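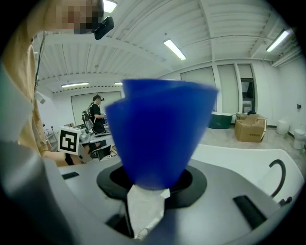
Camera view from the hand-held gripper, blue cone and white tissue close to the lens.

Ticket: Position jump in hand-held recordings, arm went to protective stop during replay
Product: Dolivetti hand-held gripper with Mussa recording software
Site: Alluvberg, second room
Reported by: Clodagh Foley
Priority: High
Status: Open, workaround in use

Description of the problem

We record work with the hand-held grippers and later replay the motion on our Ilar arm. On Wednesday morning the arm made a fast side movement in the middle of a replay and stopped with a protective stop. No person was inside the marked area and nothing was damaged. The arm was empty at that moment.

I compared the replay with the recorded path. In the recording there is a step of 70 mm between two samples. The operator says that he moved his hand slowly the whole time, and the inertial data agrees with him. So the step comes from the position estimate and is not a real movement.

I then checked all recordings of this task. From 80 recordings, 32 have at least one step which is larger than our limit. In the recordings of the older task, with small flat parts, I did not find any.

What is different in this task

The object is the blue cone. It is big compared with the parts we used before, and its wall lets some light through. When it is at the gripper it takes the center of the camera view, and the room is visible only at the sides and behind it. My opinion is that the software then takes too many tracking points from the cone. The cone moves together with the camera, so these points do not move in the view, and the software believes that the gripper stands still. When the cone goes away, the position is corrected in one step.

The people in the room may also be part of the problem. The operators work not far from each other and one can come large into the view of the other.

What I tried

1. Restarted Mussa and repeated the room mapping. No change.

2. Cleaned the lens and checked that the camera screws are tight. No change.

3. Exchanged the gripper with the spare one. The step appears also with the spare, so I do not think it is a hardware fault.

4. Raised the limit of tracking points to 2,000. The result was worse. The steps came a little later but they were bigger.

5. Drew a mask over the middle of the view, so that the software ignores this part. The steps became rare, but the mask is fixed and the cone does not always stay inside it. With tissue under the cone it sits differently.

6. Recorded the same motion with no object. No step.

Safety remark

For me the more serious point is that Mussa exported these files with the quality flag "good". We trusted the flag and replayed the files without a second check. Please do not close this ticket when only the tracking is improved. The export should refuse a file in which the speed between two samples is impossible for a human hand.

Workaround

Every file now goes through a small script that compares neighboring samples, and the files with a step are moved to a separate folder. The first replay of each file is done at reduced speed, with one person at the stop button. The replay of the cone task is blocked until we have an answer.

Questions to support

Can the mask follow the fingers and the held object, or is it always fixed?
Which values are used for the quality flag?
Can the 32 files be repaired by a new calculation from the raw video, or do we have to record them again?

Update, 16:40

Support asked for the raw video and the log of three files. I uploaded them, together with the path from the arm controller. Support could see the same step on their side with the first file. They are still checking the other two, and I was asked to keep the mapping file of the room unchanged until then.

Clodagh Foley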